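Witlow Kitchen Text Set - README

Contents
Transcribed heating instructions from the packaging of chilled and frozen meals, with one row per instruction. Version 2 replaces the earlier Folitby export and drops its free-text notes column.

Files
meals.csv - product category, net weight in grams, storage state
steps.csv - step order, verb, duration in seconds, power level
units.csv - lookup table for power wording

Collection
Labels were typed by hand and checked by a second reader. Where the readers disagreed, Tamás Lakatos made the final call and set the flag column to 1. Labels in more than one language were entered once, from the English panel.

Fields
duration_s is an integer. Ranges on the label are stored as two columns, min_s and max_s. Standing time is a separate step with the verb "stand" and a power level of 0. Stirring steps have an empty duration unless the label gives one.

Appliance type is coded M (microwave), O (oven) or P (pan). Code M covers countertop and built-in models.
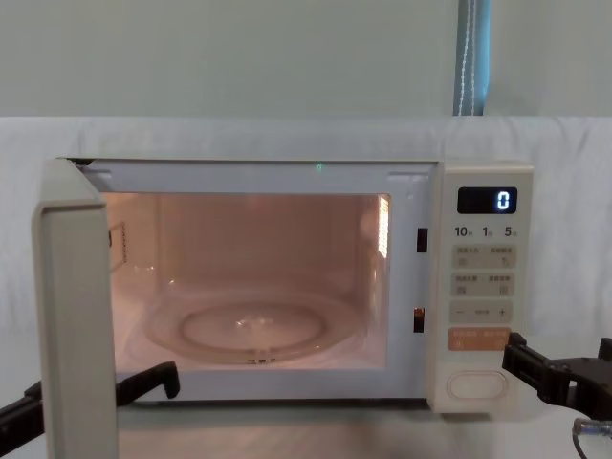
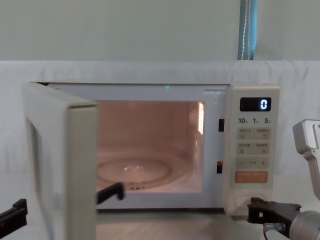

Microwave, door open, glass turntable inside.

Why are some durations missing from steps.csv?
The label gave only a condition, such as "until piping hot". The original wording is kept in the cond column.

Known issues
- Power wording is inconsistent across labels. "Full", "high" and "max" all map to level 9 in units.csv.
- 30 rows from the Irkik batch have no net weight.
- Two-stage instructions in the Symonenko batch were split by script, and 6 of them still have the wrong step order. Sort by step_id for these, ignoring step_no.

Encoding
UTF-8, comma separated, header in the first row. Empty means not stated on the label.

Changes
November: fixed duplicate step_id values, added the cond column.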